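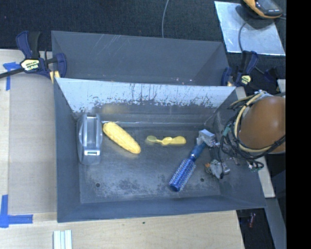

Visits > Works and Factories

Bundero pressing works, Rolldale: open afternoon

Bundero opens its Rolldale site to visitors once a year, in February. The works presses deep metal trays and bins for kitchens, laundries and small workshops. Entry is by the east gate and ear plugs are handed out at the door. The tour began at 2 pm and followed the material from coil to packing.

Coil store

Steel arrives as coil and is kept indoors on timber cradles. Each coil is tagged with its gauge and the date it came in. The store is unheated, so coils stand overnight in the press hall before use to limit condensation. A short length is cut from the outer wrap of every coil and bent double by hand. If the bend cracks, the coil goes back.

Press hall

Blanks are cut on a guillotine, oiled on both faces and drawn in two stages. The first draw takes the blank to part depth with a wide corner radius. The second brings it to full depth and tightens the corners. Bundero used to draw in one stage, and the older rejects on the display bench show why it stopped: the metal had thinned and torn at the corners. Tool changes take 58 minutes on the main line, and the shift plan is built round them.

Drain holes are punched after drawing. Punching them first is quicker, but the holes pull oval as the metal moves.

Finishing and wear

The finishing room was the most useful stop. Bundero keeps a rack of returned trays and sorts the damage by cause. Straight scratches usually come from stacking one tray inside another. Patchy wear on the floor comes from dragging the contents. Scrape marks high on a wall, like those in the grey bin at the top of the page, are harder to place, and the works doesn't try to without knowing how the tray was used.

A rubbing rig drags a weighted pad across a sample until bare metal shows. The sample on test had reached 2210 strokes. The pass mark is set by the customer, which makes results from different orders hard to compare.

Packing

Trays are nested with paper between them and strapped in stacks of 9. The paper was brought in after complaints about marks on new stock.

Practical notes

The tour is on one level apart from three steps into the finishing room. Parking is on Wan Road. The canteen closes at 4 pm and takes cards only. Seconds are sold from a table by the gate, unboxed and without returns.

Related visits
Avora rope walk: the tarring shed
Wan valley lime kilns, lower bank
A morning at the Rolldale weighbridge

Comments (3)

gauge_plate
Did they say what oil they draw with? We had trouble washing ours off before coating.

Tilly H
I bought two seconds there last year. One rocks slightly on a flat worktop, the other is fine.

millrace787
The 787 bus stops at the east gate if you'd rather not park. Last one back is at 5.40 pm.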